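Search stories, authors, tags

The Ferry Money

5 min read

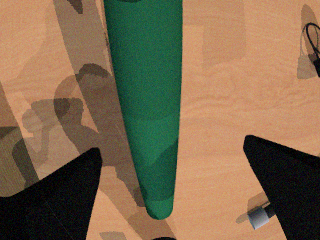

1. What Murdo said

My uncle Murdo Swanson died owing me 400 dollars, and I want to say up front that I never planned on asking for it. You can't bill a dead man. You especially can't bill him at his own wake, with his brother Torquil standing by the ham telling everybody what a generous soul he'd been.

But I'd had a glass of something, and Torquil asked how I was fixed these days, and I said I'd be fixed a whole lot better if Murdo had paid me back for the outboard motor. I meant it as a joke (mostly). Torquil put down his plate.

"He did pay you," he said. "He left it in Fitport. With Kenneth Semple. He told me so himself, back in June."

Well, I'd never heard a word of this. I knew Kenneth Semple the way everybody does, from the hardware store with his name over the door, where I'd bought hinges and paint and one very bad ladder. In all those years he'd never said, "By the way, I've got your money."

2. Fitport

I drove over the next morning. It's 30 miles if the bridge at Tendel is open, and it wasn't, so I went the long way with the heater stuck on high and my good coat still smelling like ham.

Kenneth was behind the counter sorting washers. He looked at me for a while, and then he went in the back and came out with a coffee can.

"I wondered when you'd come," he said.

"Why didn't you call me?"

"He said to wait till you asked."

That was Murdo all over. He once let me drive around with a flat spare for two years to see if I'd check it. I opened the can right there on the counter, and inside was a ferry ticket to Trimton, one way, and a note in his awful handwriting. It said, "See Frida. She has the rest."

I said a word I won't repeat. Kenneth went back to his washers.

3. Trimton

Now, I could've gone home. I had a job, sort of, and a cat. But the ferry was sitting right there at the dock with its ramp down, and I'd never used a dead man's ticket before — so I went.

Frida Hallgrímsson turned out to be a tall woman in rubber boots who lived up the hill from the landing. She didn't ask who I was. She gave me soup, and then she walked me down to a shed, and there was Murdo's boat, up on blocks, painted blue. My motor was on the back of it.

"He finished it in the summer," she said. "He came every week. He said you'd be along."

I'd sold him that motor because I was sick of the water and sick of him telling me I had a feel for it. I hadn't been out since. I put my hand on the cowling, and I'm not going to tell you I cried, but Frida went outside to look at some gulls for quite a long time.

There was an envelope taped under the seat. I counted it twice. It came to 380 dollars.

"He said the soup was twenty," said Frida, from the door.

I stayed another night and had the soup again.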